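Fixing a Card That Slips in the Gripper During PC Assembly

If you've ever watched a robot carry an expansion card to a desktop tower and let it sag a few degrees on the way, you know the sinking feeling. Ours did it on fault 2059 (our own code for "insertion force too high"), and I had a great time tracking it down! The cell is called Kaline, it builds up bare towers from a parts tray, and the fix took one afternoon.

What goes wrong

The card leaves its holder straight, tilts in the fingers during the move, and arrives at the slot crooked. The arm pushes, the force limit trips, everything stops. The good news is that the limit did its job and the board survived. Please don't raise the limit to get past the fault. That's how sockets get cracked.

Before you start

Press the emergency stop and wait for the arm to hold still. If a card is still in the fingers, support it by its edges before you open the gripper. Unplug the tower and put on a wrist strap.

Step 1: Look at the finger pads

Wipe both pads with isopropyl alcohol and let them dry. Ours had a shiny band where the card edge had been rubbing. Swap any pad that stays shiny after cleaning. We use the Hudetti soft pads, and they're lovely.

Step 2: Check where you're gripping

A card with a metal bracket is heavier on the bracket side. Our grasp point was centered on the circuit board, so the bracket end drooped every time. We moved the point 10 mm toward the bracket and the droop shrank right away. Very satisfying! Keep the fingers clear of tall parts on the card.

Step 3: Slow down the carry

Drop the speed between the holder and the tower first, then the acceleration. Run 16 dry carries with a scrap card and the tower moved out of reach. Hold a square against the card at the end of each one, with the arm stopped.

Step 4: Add a pause above the slot

In Wikach, our sequence editor, insert a hold before the downward move and have the camera check the card angle. If it's off by more than 3 degrees, send the card back to the holder and pick again.

Step 5: Try the real thing

Put the tower back, run at low speed, and keep a hand near the stop button. Save the new grasp point under a new name so the old one is there to compare. I wrote ours up in the Durán log along with the pad change.
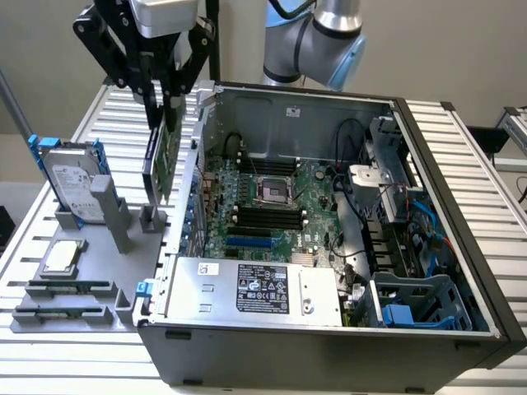

Can I just close the gripper harder to stop the card from tilting?

A little extra force is fine if you stay within the limit for your pads, but it won't cure a bad grasp point, and too much can bend the board or crack a solder joint. Move the grasp point first, then adjust the force in small steps with a scrap card.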